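印刷する | メールで送る

第4章 布をたたむ前に

家事の教科書というものは、たいてい掃除か料理から話が始まって、洗濯物は後ろのほうにちょっと顔を出すくらいです。この本では思いきって、まるごと一章を「たたむこと」にあてることにしました。料理なら食べればなくなりますし、掃除は週に一度でもどうにか格好がつきますが、服というものは着るたびに形が崩れ、洗うたびにまた山になって帰ってきますからね。長いおつきあいになる相手ですから、どうぞお茶でもいれて、ゆっくり読み進めてください。

わたしがこの章の下書きを始めたのは、ある年の10月、引っ越したばかりの家でした。たんすはまだ届かず、頼りになる平らな場所といえばベッドしかありません。それで毎晩、枕を奥へ押しやって、そこに洗濯物を広げていたのですが、これが思いのほか具合がいいのです。食卓のように高くはなく、床のように腰にこたえることもなく、両腕をいっぱいに広げても袖が落ちません。それ以来、たんすが届いたあとも、わが家の「たたみ台」はずっとベッドのままです(家族には寝る直前までどいてくれと言われますけれど!)。

4-1 山を分ける

最初の仕事は、たたむことではありません。まず山を分けます。かごから出した服をひとかたまりのまま前に置くと、手はつい一番上のものに伸び、その下の袖を引っぱり出し、気がつけばさっきより大きな山ができているものです。左に白っぽいもの、右に色のあるもの、真ん中はあけておく。この「真ん中をあける」というのが肝心で、ここが作業の場所になります。

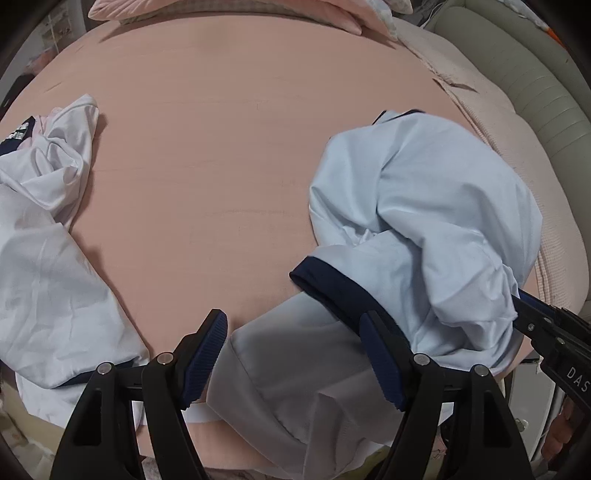
図4-1 左右に寄せた衣類と、中央にあけたシーツの面

図のように、寄せた服はくしゃくしゃのままでかまいません。右の水色の服など、ふんわりふくらんだところもあれば、しわが小さく集まったところもあって、このままではどこから手をつけたものか迷ってしまいますね。そういうときは、色の切りかえを探してください。この服には幅の広い紺色の帯がついていて、服の口をぐるりと縁どっています。縁や帯は、丸まった布の中でも目で追いやすく、指でたどっていけば、やがて服全体の向きがわかってきます。左の白い服にも紺色の縁がありますから、手がかりとしては同じことです。

師匠と呼んでいるコルネル・サンドゥさんは、長年クリーニングの仕事をしてきた方で、わたしが襟を探してまごまごしていると、「布の端をつかまえなさい、真ん中は逃げるから」とよく笑っておられました。若いころ勤めていたドルネロという店では、かごひとつに200枚近いタオルを詰めて運んだそうで、そういう人の手元を見ていると、つかむ、持ち上げる、離す、の間にほとんど切れ目がありません。わたしたちはそこまで急がなくてもよいので、縁をたどるところだけまねをさせてもらいましょう。

4-2 土台のしわをのばす

服のしわばかり気にして、その下のシーツを忘れてしまう方が多いようです。シーツに細かな横じわが寄っているくらいならさしつかえありませんが、大きなたるみがあると、せっかくそろえた裾がずれてしまいます。手のひらを外へ向かって滑らせ、端のほうへしわを送ってやってください。裏返しの服はこの段階で表に返し、ボタンやファスナーも見ておきます。

練習1 手持ちの服から、縁の色が身ごろと違うものを2枚選び、一度丸めてから、縁だけをたどって広げてみましょう。慣れないうちは片手で縁を押さえ、もう片方の手を動かします。

練習2 ベッドと食卓の両方で同じ服を広げ、腰や肩の疲れ方の違いを書きとめておきましょう。次の節では、この覚え書きを使って自分のたたみ台を決めます。

コメント

みかん箱:縁からたどる方法、子どものパジャマでやってみました。いつもより早く前後がわかって感激です。

rokuro40:ソファ派ですが、背もたれがじゃまで袖が広げられません。今夜からベッドに移ります。

はるの母:練習2を夫にもやらせたら、食卓のほうが楽だと言い張ります。背の高さも関係するのでしょうか。

お問い合わせ | © 2020 ロケオ家事読本 | ページの先頭へ戻る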